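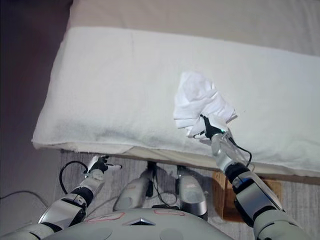
Equipment trial, cleaning and linen tasks: progress to January

Last updated: 2020-01-24

Shares: 13 | Comments: 2

You asked whether we should commit the second half of the Vemer grant to buying the two-armed unit from Dorkance. My answer for now is no, and I would like to extend the rental by two months before anyone signs.

The current task is a small one: take a crumpled white cloth in the right gripper and work with it on a towel-covered cushion. The grip on bunched fabric is better than I expected. I am less impressed by the left arm, which we pay for on every quote and which has little to do in this task. Kong will quote for a single-arm version, and I want that number on the table first.

The purchase price is also the smaller part of the budget. Dorkance leaves out spare fingers, replacement cables and the service contract, and the training days are listed as "optional" – they are not optional for our staff. With those added, the total runs roughly 13 percent over the line you approved. The Stiltia software license renews every year and has no price cap that I can find.

Still open:
- written lead times for spare parts
- who pays shipping on warranty repairs
- a five-year service price, in writing

I have held the deposit. The rental extension fits inside the present budget, and I will send the Kong quote when it comes.

Satish Nair

Comments (2)

Facilities: Please ask about floor space too. The quote only gives the footprint with the arms down.

Purchasing: Agree on holding the deposit. The license terms worry me more than the spares do.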